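Last updated April 29, 2026

3 comments · 16 shares

Spending Someone Else's Money on an Arm: A Purchasing Plan for the Kitchen Manipulation Bench

Final report, equipment planning stream

1. What we were asked to do

The brief we were handed in September ran to half a page. The teaching lab wanted a small manipulation bench where second-year students could get an arm to pick things up off a kitchen counter and put them down again. Our job was to work out what to buy, in what order, and what it would cost to keep running once the excitement had worn off. We were not asked to build anything. This was made clear to us twice, once in writing.

There were four of us. Two had done the robotics elective, one had worked part time in a warehouse and had opinions about packaging, and one had transferred in from accounting and was treated by the rest of us like a visiting dignitary.

We'd expected to spend the semester comparing arms. We spent most of it comparing delivery terms, mounting plates, power boards and the price of plastic cutlery. The arm took up one section of the spreadsheet and the stuff around the arm took up 65 rows.

2. Method, such as it was

We divided the work into three parts. First we asked three suppliers for quotes. Then we used the simulator the department already has a licence for to try out the bench before anyone signed for it. Then we wrote down everything we'd wanted during the simulator work and hadn't thought to ask the suppliers about, and went back to them, slightly embarrassed.

The suppliers were Trudby, Wutska and Ormsby. Trudby sells complete benches and would prefer you didn't ask what's in them. Wutska sells arms, grippers and parts separately and sends a price list so long it has its own index. Ormsby mostly does refurbished gear, and its quote arrived as a scan of a printout with a coffee ring on it. We have tried not to hold this against them.

The simulator project is called Mateo. It was named before our time and no explanation survives in the shared drive. It gives you a kitchen with a marble counter, an arm beside it, and an assortment of groceries and utensils to worry about. We ran it most afternoons when the lab machines were free, which in practice meant when the game design students had gone for lunch.

3. What the simulator taught us about the shopping list

We had assumed the gripper was a line item. You pick one, you write down the price, you move along. Then we started trying to hold things with it.

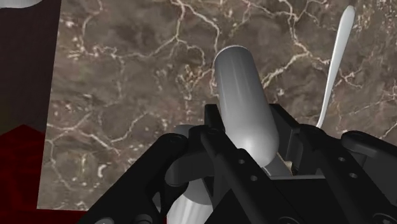
Rounded shapes were where our budget began to wander. Flat fingers on a smooth curved surface give you very little contact, and in our runs small changes in the approach angle made a big difference to whether the object stayed put. Soft fingertip pads would help on the real thing. Wutska sells them in pairs. Trudby includes one pair and considers the matter closed. Ormsby wrote back asking which pads we meant, attached a photo of some pads, and then never mentioned them again.

Pads wear out. The department's existing gripper, which lives on the packaging line demo, goes through them at a rate that surprised our accounting transfer and nobody else. We've put consumables in as their own category, with a yearly amount, so that whoever inherits this bench doesn't have to go begging in week three.

The second thing we hadn't planned for was clearance. A gripper is bigger than the bit that does the gripping. The housing and links sit out to the sides, and if there is a spoon lying next to the thing you want, you have to think about the spoon as well. We'd drawn our first counter layout with objects packed nicely together, as you would in a real kitchen. We redrew it with more elbow room and a bigger counter, and the bigger counter meant a bigger frame underneath, and the bigger frame didn't fit through the lab door. We measured the door after this. We recommend measuring the door first.

3.1 Test objects

You would think cutlery was the cheap part. It is, per fork. The trouble is that a teaching bench needs the same fork for every group, every year, or last year's results can't be compared with this year's. We looked at buying from the supermarket and found that the supermarket changes its forks whenever it feels like it.

Our plan is to buy a sealed box of identical utensils at the start and keep half of it in the locked cupboard. Fruit and vegetables should be imitation ones. One of us argued for real mangoes on the grounds of realism and was asked to think about the smell of a lab over the mid-semester break.

Bottles are to be bought empty and filled with a measured amount of sand, then glued shut. We costed water as well. Water is free, but the power board under the bench is not.

4. Reach, mounting and the floor

The next round of simulator work was about where to put the base. Trudby's bench bolts the arm to the work surface. Wutska's arm can go on a pedestal, on a cart, or on the surface, with a different plate for each and a different price for each plate. We wanted to know whether an arm standing beside the counter could do the job, as it would leave the whole surface free for objects and let us use a counter the department already owns.
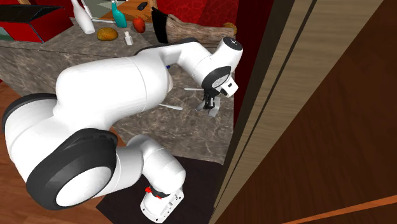

Reach on a data sheet is a single generous number measured with the arm stuck straight out like someone hailing a bus. What you can use is a good deal less. By the time the elbow has bent enough to get the gripper pointing down, a lot of that number has been spent. In our trials the near and middle parts of the counter were comfortable, and the back row was possible but left few sensible ways to approach an object. Anything tall in front of the back row made it worse.

So we had three options. Buy the longer arm, which Wutska would be delighted to sell us. Put the base closer, which brings the elbow up over the student's shoulder. Or don't put the groceries at the back. We spent two meetings on the first two before someone suggested the third.

Doors also turned out to matter. A cupboard door next to the workspace is a lovely thing to have in a kitchen and a solid wall as far as the wrist is concerned. If the lab ever wants door-opening tasks, the base position needs to be decided with the door in its open position, and the floor fixings drilled once. Drilling is done by the campus building office, who charge per visit and not per hole. We would like this sentence to be read by whoever plans the next bench: get all the holes done in one visit.

We also priced anti-fatigue matting for where the students will stand. It survived every round of cuts, largely because all four of us had been standing on the concrete.

5. Comparing the quotes

We scored each quote against what the bench has to do in its first two years. The full spreadsheet is in the appendix. In summary:

Trudby is the easiest to buy and the hardest to change. Everything arrives together, set up by their own technician, and the support contract is mandatory in year one and merely heavily encouraged after that. If the gripper isn't right for your objects, the remedy is another Trudby gripper. Delivery was quoted at 13 weeks.

Wutska is the most flexible, and the quote was correct on the third attempt. The first left out the controller cable. The second included two. You need someone on staff who is happy to put it together and read a manual, and the lab does have such a person, although we have been asked not to volunteer them in print.

Ormsby is cheapest by a long way. The arm is an older model with a shorter warranty, and spare joints are getting hard to find. For a research group with a workshop it might be a bargain. For a room full of second-years we didn't think so, and we say that as people who were second-years last year.

We recommend the Wutska arm on a pedestal, with the standard gripper, three spare sets of fingertip pads and the existing counter. We also recommend holding back $1,000 as an untouched reserve for the first semester. Our supervisor asked what it was for. We said we didn't know, and that this was the point of it. It stayed in.

6. What we'd trust and what we wouldn't

Our reach and layout conclusions came out of the simulator, and we're fairly comfortable with them, as geometry is geometry. We're less comfortable with anything to do with friction. A simulated fork is as slippery as somebody typed in, and we don't know who typed it or what mood they were in. Before the lab commits to the standard gripper for good, it should ask Wutska for a loan unit and spend an afternoon picking up real cutlery. Wutska said loans were available "in principle". We have budgeted for courier costs in case the principle holds.

We also didn't look at cameras properly. The bench will need at least one, and a bracket, and lighting that doesn't bounce straight off a polished counter. There's a placeholder amount in the spreadsheet, marked in yellow. Please don't treat the yellow cells as quotes. Our first draft did, and the total looked wonderful for an entire evening.

7. Order of purchase

Door measurement, then floor fixings booked. Arm and pedestal ordered together so the plate matches. Test objects while the arm is in transit. Pads with the arm, as freight on a bag of pads by itself costs more than the pads. Matting any time before students arrive. Camera last, once someone has replaced the yellow cells with real numbers.

The spreadsheet is saved in the Mateo folder on the shared drive, with the locked cupboard inventory on its second tab.

Share this report · 3 comments

This site uses cookies to remember your display settings. Accept · Manage preferences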